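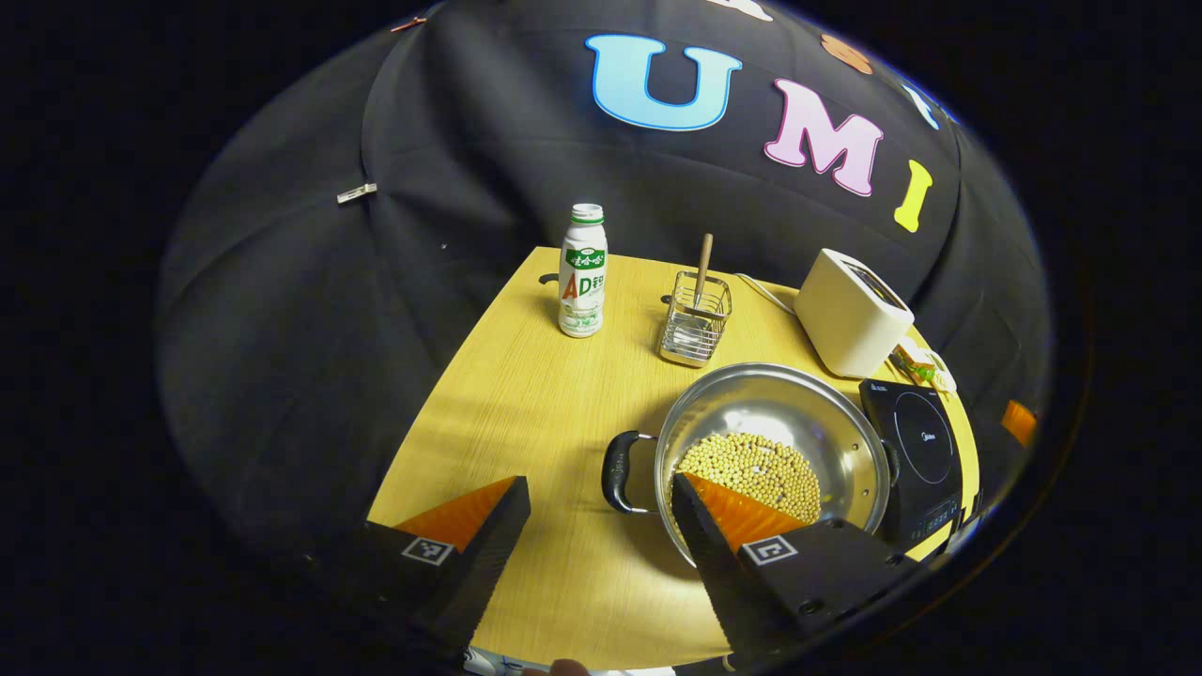 Wooden worktop

A wooden worktop is a horizontal surface of solid or glued timber used for preparing food, serving and general household work. The term covers both fitted kitchen counters and the tops of free-standing tables. Worktops of this kind are valued for being easy to repair, but they need more regular care than stone or steel.

17 shares

Construction

Most modern worktops are made from narrow strips, called staves, glued edge to edge and sometimes end to end. Staves are cut from kiln-dried boards and arranged so that the growth rings of neighbouring pieces curve in opposite directions. This limits cupping, the tendency of a wide board to bend across its width as its moisture content changes. Full-stave tops use strips that run the whole length of the surface and usually cost more.

Wood moves very little along the grain and a good deal across it. A fitted top is therefore fixed through slotted holes or with small metal brackets, and a narrow gap is left at the wall. Tops screwed down tightly tend to split at the ends during the first heating season, which in most homes starts in October.

Timber

Beech, oak, maple and ash are the usual choices. Beech is hard and even in texture but moves more than oak. Oak contains tannins, which react with iron and water to leave blue-black stains - a common fault near sinks. Maple has small pores and is often preferred for cutting surfaces. Softwoods such as pine are cheaper and dent easily.

Finishes

Oil finishes soak into the surface and can be renewed in patches. Hardwax oils leave a thin film and resist water for longer. Varnish gives the strongest barrier, but once it is broken, water gets under the film and the whole area normally has to be sanded back. Surfaces used directly for cutting are generally treated with food-grade mineral oil or left bare.

Heat and water

Hot pans can scorch timber or leave white marks, caused by moisture trapped in the finish. Trivets are recommended for all types. Standing water should be wiped away promptly, and joints around a sink are sealed with a flexible compound.

Regional manufacture

In Miltden, worktops were produced at the Jonden joinery works, which supplied 3,408 tops in its busiest year and 1,895 in its last. The works employed 233 people. Its Saha range used full beech staves, while the later Drisivex range had finger-jointed oak and a factory-applied hardwax oil.

See also

Butcher's block
Edge-glued panel
Wood finishing

Last edited 08/03/2022
2 comments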